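Print this page
E-mail this page

About Furinside

Furinside repairs and rebuilds upholstered furniture in Vustunau. Sofas mostly, then armchairs, dining seats, window benches and the odd headboard. We also look at furniture people are thinking of buying or throwing out, and tell them what we think of it for a flat fee. The name comes from a bad joke about furniture and insides. We were going to change it before the sign was painted, and then the sign was painted.

Most pages like this one start with a passion for craftsmanship going back generations. I can't offer that. My parents ran a dry cleaner's and bought their couches from a catalog. I came to the trade at 31, after a sofa I had saved up for went flat in the middle inside of two years. The store told me that was "normal settling." I wanted to know what had settled, so I cut the bottom cloth off with kitchen scissors and had a look. The springs were fine. The foam had given up, and the front rail was held on with staples and a smear of glue that had never reached the other piece of wood.

I've been suspicious of sofas ever since.

Who we are

My name is Shuzhen Guo and I own the business. I learned at the old Charpentier workshop on the canal side of town, first as an unpaid nuisance and later as a paid one. When Charpentier closed its doors I took over the lease on the back half of the building, along with two sewing machines, a cutting table nobody else could get down the stairs, and a stack of unpaid invoices that I was told would "sort themselves out." They did not sort themselves out.

There are 7 of us now. Four do upholstery, one does frames, one runs the office and the phone, and I do whatever is late. All of us are on wages. I mention that only in answer to a question we get a lot, usually from customers who have had a repair done by somebody paid by the piece and wondered why the corners looked rushed.

What we believe, if we have to

A consultant once told me an About page needs a values section. I asked what happens if you leave it out, and she said people might not trust us. I have read a lot of values sections and I can't think of one that made me trust anybody. But fine, there are a few opinions we hold firmly enough to write down.

"Hardwood frame" on a label tells you very little. It can mean a solid, well-joined frame that will outlast you, and it can mean there are some hardwood blocks in the corners and something a lot cheaper everywhere else. Ask which parts. If the salesperson doesn't know, that's information too.

"Lifetime warranty" is worth reading all the way through. Whose lifetime? I have a folder of these. In a good many of them the warranty covers the frame, leaves out the cushions, leaves out the fabric, and ends when the item is moved to a different address. The frame is the part least likely to fail in the first place. Cushions are what go, and the people writing the warranty know that as well as we do.

Thick foam is not the same thing as good foam. Density matters more than thickness, and density can't be judged by sitting down for half a minute in a showroom with your coat on. We get cushions in here that feel wonderful and weigh next to nothing. Give them a winter.

And "stain resistant" should make you ask what stain, resisted for how long. A treatment sprayed on after the sofa is made is a different thing from a fabric that cleans well on its own, and I would put my money into the fabric.

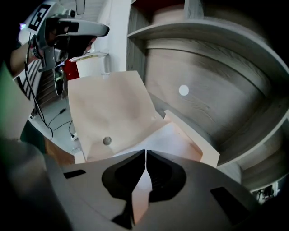
I should be fair to the other side. Plenty of cheap furniture is perfectly good for what it is. If you need a couch for a rented apartment and you expect to leave it there, please don't pay us to rebuild it. I've talked more people out of that job than into it. My own living room has a secondhand loveseat with a sag on the left that I keep meaning to fix, and I sit on the right.

What we do

Recovering means new fabric over what is already there. It's the job most people ask for and quite often the wrong one. If the padding underneath is tired, new fabric will look good for a season and then show every dip. We open up the underside before we quote, and if we think you'd be wasting your money we say so.

Rebuilding means taking the piece back to the frame. Webbing, springs, padding, fabric, all of it. It's slow, and it costs more than many new sofas. I don't pretend otherwise. Whether it makes sense depends on the frame, and also on how much you like the thing, which I can't put in an estimate.

Cushion work is the small end of the business and probably the best value in the shop. New inners in old covers, sometimes with a firmer core and a softer wrap. You can drop them off and sit on the floor for a few days.

Second opinions are something we started in a March when work was thin, and we kept it going after work picked up. You send us the label, the warranty and a few pictures of the underside, or you bring the piece in. We write back one page. The fee is the same if we tell you it's junk, and it doesn't come off the price if you hire us afterward. People complain about that last part. I understand why, but the minute the fee becomes a down payment, I have a reason to find something wrong with your chair.

About "green" furniture

We're asked to say on this page that repair is the sustainable choice. I think it often is. Keeping a heavy object out of the dump for another 15 years seems like a plain good. But I'm wary of saying it too loudly. Our foam is still foam. Our van still burns gas. And if we rebuild a sofa for somebody who gets bored with the color and replaces it anyway, then we've used up a lot of material for the sake of feeling good.

We did look into a certification a while back. The form was long and the fee was longer, and at no point did anyone propose to come and look in our trash. So we didn't bother. If a certificate matters to you, I won't argue, and there are shops that have one.

What we can tell you is what happens to the stuff we take out. Clean cotton and horsehair get teased and used again if they're worth it. Springs go to the scrap yard. Old foam goes in the garbage, nearly all of it. We've tried three different outfits who said they'd recycle it. Two stopped answering, and the third turned out to want it sorted in a way that would have taken one of us a day a week.

Fabric and suppliers

We buy most of our cloth from Usness, who have a warehouse an hour north and don't mind small orders. We have no deal with them beyond a trade account, and you're welcome to bring your own fabric. We'll check it first. If it's too thin for the seat we'll tell you, and if you want us to use it anyway we'll ask you to put that in writing. This isn't meant as an insult. It happened once with a very nice silk and I'm still hearing about it.

The sample books on the front table hold 126 plain weaves, which is far too many. Take a few home and look at them at night, with your own lamps on. Everybody picks the wrong gray under shop lights, me included.

Reviews

You'll notice we don't put customer quotes on this site. I have never seen a company publish the bad ones. There are review pages elsewhere that we don't control and you can read those, with whatever pinch of salt you'd normally use. One of the angry ones is right. We did deliver a footstool to the wrong house, and we did take too long to admit it.

If you'd like to talk to a past customer, ask the office. We keep a short list of people who've said they don't mind a call. Of course they're people who were happy with us, so bear that in mind.

Visiting

The workshop is open to the public on weekday afternoons. Come in by the yard side, the street door sticks. There's no showroom and nothing to buy. You're free to look at whatever is on the benches, and if one of us isn't in the middle of a seam we'll explain what we're doing to it. Bring a cushion if you've got one that's bothering you. Parking is bad - there's a loading bay out front that looks free and is not free, and the tickets come fast.

For quotes we need to see the piece or get good clear pictures of it, underside included. We won't give a price over the phone. Some shops will, and I've always wondered what they're basing it on.

Page last checked Feb 10, 2022. Prices are kept on a separate sheet in the office, and they do go up.

Print this page
E-mail this page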